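Draltcombe Household Tasks Program
Minutes of the Teleoperation Working Group
Meeting held 11/4/19, Plultwood Building, second floor meeting room

Present: Joyce Biwott (chair), Wagner Holanda, Ga-eun Song, Luminița Mocanu
Apologies: Leonora Tiongson
Minutes taken by: Luminița Mocanu

1. Minutes of the previous meeting

The minutes were approved with one correction. Under item 4, "operator hours" should read "recorded hours." The chair asked that the corrected version replace the one on the shared drive.

2. Matters arising

The replacement foot pedal for the remote station has been delivered and fitted. The request to Fagundes for a second pair of hand controllers is still open. Mr. Holanda will write again and copy the chair.

3. Demonstration count

Ms. Song reported that the laundry set now stands at 2,376 accepted demonstrations. Folding and basket transfer are complete. Loading and unloading the front-loading machine remain behind schedule, and unloading is the weaker of the two. Operators working by remote control tend to lose sight of small items against the drum wall and to end the demonstration with something still inside.

The group agreed that a demonstration which ends with any item left in the drum or caught at the gasket is to be marked incomplete. It may be kept for study but shall not be counted toward the total. Ms. Song will go back over the 17 sessions recorded under the old rule.

4. Wrist view and approach to the machine

Mr. Holanda presented the wrist camera view for the unloading task and asked for comments on the approach path.

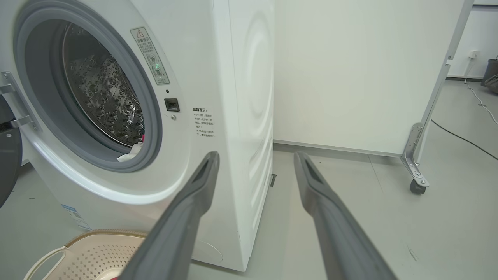 Figure 1. Wrist camera view, unloading task. White and pink cloth in the drum; basket at lower left.

Ms. Biwott observed that the left finger points toward the front panel to the right of the opening, and asked whether operators should be required to face the drum squarely before reaching in. Mr. Holanda replied that a fixed starting pose would make the recordings more alike but could leave the trained policy unable to recover from a poor approach. Ms. Song supported some variety in the starting pose, provided that the drum opening is in view when recording begins.

Ms. Mocanu raised the matter of the door. When the arm is guided by hand, the person guiding it can feel contact with the hinge or the gasket and ease off. The remote operator has no such feeling and relies on the view alone. She proposed that the first demonstrations by each new operator be given by hand, with remote work to follow once the reach into the drum is familiar.

After discussion it was agreed:
– that the starting pose may vary, with the drum opening visible in the wrist view;
– that each new operator shall complete five demonstrations by hand before moving to the remote station;
– that contact with the door or hinge shall be noted in the session log, whether or not the task was completed.

5. Remote station delay

Mr. Holanda reported complaints of lag between the hand controllers and the arm. He has traced part of it to the video encoder and will test the Zudaren software update on one station before it is applied elsewhere. The chair asked that no recordings from the test station be added to the main set until the results have been seen by the group.

6. Operator training notes

Ms. Tiongson had sent written comments on the draft notes. She asked that the section on soft items be made longer, in particular the advice on pinching cloth at an edge and lifting it clear of the drum before turning toward the basket. The comments were accepted. Ms. Song will revise the draft and circulate it before the next meeting.

7. Other business

The booking sheet for the laundry area will move online in January. Operators are reminded to sign out at the end of a session – several entries were left open last month.

Actions
W. Holanda: write to Fagundes; test software update on one station.
G. Song: review sessions under item 3; revise training notes.
L. Mocanu: add a contact field to the session log form.
J. Biwott: confirm the January booking arrangements with the building office.

The next meeting will be held in the same room. The date will be circulated by the chair.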